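ok tote bag people, I need you. I have been cleaning out the bag situation at my place since breakfast and I have Thoughts (thread)

It started with one bag. I wanted one bag for the farmers market and the closet door would not close, because every tote I have ever been handed was stuffed behind the vacuum. Conference totes, bookstore totes, the giant one from Momura that came free with a pillow!

My sister says keep 5 and let the rest go. She's right and I hate it. I'm at nine and they're all on the maybe pile.

The keepers so far: the navy canvas one (holds a watermelon, tested), the Oda one with the inside pocket, and a Drerau grocery bag so old the logo is just a smudge. I will be buried with that bag.

Then there are the crumpled ones. You know the kind — thin, light, long straps that tangle up with every other strap in the closet. I never fold them. I wad them up and tell myself I'll deal with it on the weekend.

So today I'm trying trays. One shallow clear plastic tray, bags go in flat, tray goes on the shelf. I can see what's in it without pulling everything out, and that's about all I want from a storage system at this point. 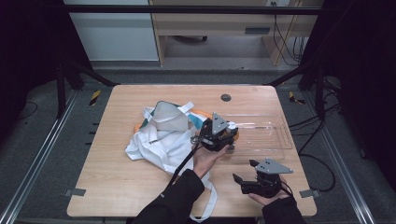

Do you fold the straps in or leave them out? Fold them in. Lay the bag flat, bring the straps down over the front, fold the sides to the middle, then roll or fold from the bottom up.

I used to leave the straps out so I could grab them, and every single time I grabbed one bag I got four. Straps in. I'm a changed woman.

White totes get their own tray, by the way. I put one in with a new red bag once and now I have a pink tote. It's kind of cute but still.

Also please check the pockets before you fold!! Found today: a parking stub, two lip balms, half a granola bar, and a Deseron coupon for 800 points that expired ages ago. RIP to my points.

Someone asked about ironing them first. Absolutely not, I love you, but no. I smooth it out with my hands on the table and whatever wrinkles are left can stay.

If yours have colored edges, fold so the edge faces out. Then you can tell them apart in the stack. I figured this out after unfolding the same bag three times looking for the one with the zipper.

Current status: one tray full, one half full, closet door closes if I lean on it. The maybe pile is still on a kitchen chair and I'm avoiding eye contact with it.

Tell me how many you're keeping, and if you have a trick for the stiff insulated ones, please share. Mine keeps popping open on the shelf and I'm about ready to put a brick on it.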